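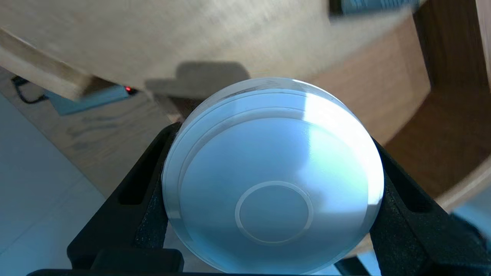

Home | Forums | Kitchen | Ferments | New Posts | Log In

Lids for wide tubs – what is everybody using?

hefin_j
Started my second batch of kraut on Sunday and I am completely hooked!! 17 days on the first one and it was the best thing I have put on a sausage in years. Question is about lids. Do you clamp them down tight and burp them, or leave them resting on top?

BorageBel
Resting on top, every time. Cabbage under the brine, plate on the cabbage, lid loose. I've done 41 batches that way (yes, I keep a notebook) and lost 2, both in July when the kitchen was far too hot.

rhodri.parry
Have to disagree with Bel. Loose lids let in air and you get that white film. Clamp it, burp it morning and night for the first week, then leave it alone. Smells better too – my wife will back me up on that one.

BorageBel
The film is harmless, you skim it! And I forget to burp. Everyone forgets to burp. Came home to brine all down the cupboard once.

Arlindo C
Caraway seeds, anybody? I toss in a big spoonful and a grated apple, and wow.

rhodri.parry
Apple??? No. Caraway yes.

hefin_j
Love this place. Going to split the next cabbage in half, one tub clamped and one loose, same salt. Will report back – and Arlindo, I'm trying the apple in a jar by itself.

Arlindo C
You won't be sorry! Slice it thin if you don't have a grater.

We use cookies to improve your visit. Accept | Settings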